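Nerodgate Drinkware, README

Version of Feb 10, 2021
Maintained by Rosemarie Thiele

What is in this folder

Nerodgate Drinkware is a small collection of pictures and notes about cups, mugs and glasses standing on a dish drying rack. I started it when I was looking for pictures of ordinary drinkware turned upside down, and I found mostly shop pictures, where every glass stands upright on a white background. In a kitchen the cups spend a big part of their life with the bottom up, and then they look quite different. The handle changes its side, the rim is hidden, and a mug and a cup can be hard to tell apart.

The collection has 1405 pictures. Each picture has one line in the file items.csv and, in many cases, a short free note in notes.txt. The notes are in English. Please excuse my commas.

Folders

racks/ contains the pictures with a drying rack in them.
shelves/ contains the pictures where the drinkware stands on a shelf or in a cabinet.
single/ contains one item per picture. There are 100 of these, and they serve as a reference for the names of the items.
items.csv is the table.
notes.txt has the free notes, sorted by picture number.

How the items are named

I use only four words for the kind: mug, cup, glass, other. A mug has a handle and thick walls. A glass is transparent or half transparent, also if it is colored. A cup is everything that one drinks from and that is not one of these two. Before, I had also "tumbler" and "beaker", but my two helpers from Annamalai understood them differently than me, so I removed them in the second version.

The material is written only when it can be seen well. Allowed values are ceramic, plastic, glass, metal and unknown. It is better to write unknown than to guess.
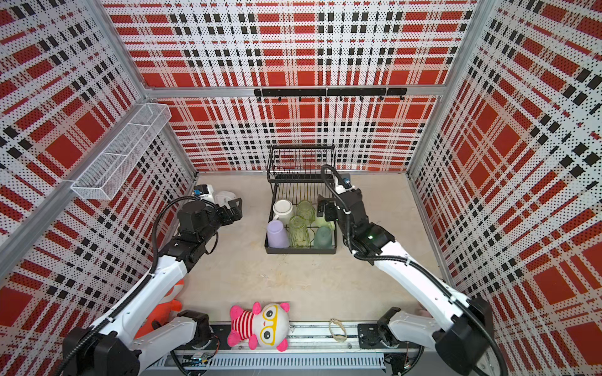
For the color I ask to write the plain name first and the detail after it, for example "green, pale" or "green, muted teal". In this way all the green things can be found with one search. The pale green ribbed glass and the light green cup were mixed up several times in the first table, and the second word helps to keep them separate. Lavender is written as "purple, lavender". White is only white.

The surface goes into its own column. It can be smooth, ribbed or printed. When there are two equal glasses on the same rack, each one gets its own line, also if all the columns are the same.

How the places are named

The position on the rack is given in two words. The first is back, middle or front, the second is left, center or right. Left and right are meant from the side of the viewer. If an item is partly hidden behind another one, the column "hidden" has the value partly, and the position is the place where most of the item seems to be. The item in front of it is named in the note.

The rack itself has a short entry too: the material, the color, and if it has one level or more. Some racks have a high wire part at the back and a lower tray in front. I call this type "step rack". I do not know if there is a real word for it. If you know one, write to me and I will change it in March, together with the other corrections.

The way of standing

Column "pose" has three values: down (the opening shows to the rack), up, and lying. On the racks the value down is by far the most common. I do not write if an item is clean or wet, one cannot judge it from a picture with enough safety.

Known problems

In 50 lines the surface column is still empty. I will fill it when I have time.

The handle direction is missing for the older pictures. For mugs that stand upside down it was first noted as if the mug was upright, and this was a mistake. The new lines give the direction as it is seen.

The word "tray" is used in the notes for two things, the lower part of a step rack and the flat piece that catches the water. Please read the full note before you sort by this word.

Picture numbers with the ending b belong to the same rack as the number without it. They should stay together if you divide the collection into parts.

Changes

Version 1: first table, six kinds of items.
Version 2: four kinds, color in two words, new column "hidden".
Version 3: the Bultano shelves are added, double lines removed.

Use

You may use the tables and the notes freely for study and teaching. If you print something from it, please name it as "Nerodgate Drinkware, Joltness archive" and give the version. Corrections are welcome, best with the picture number and the old and the new value in one line.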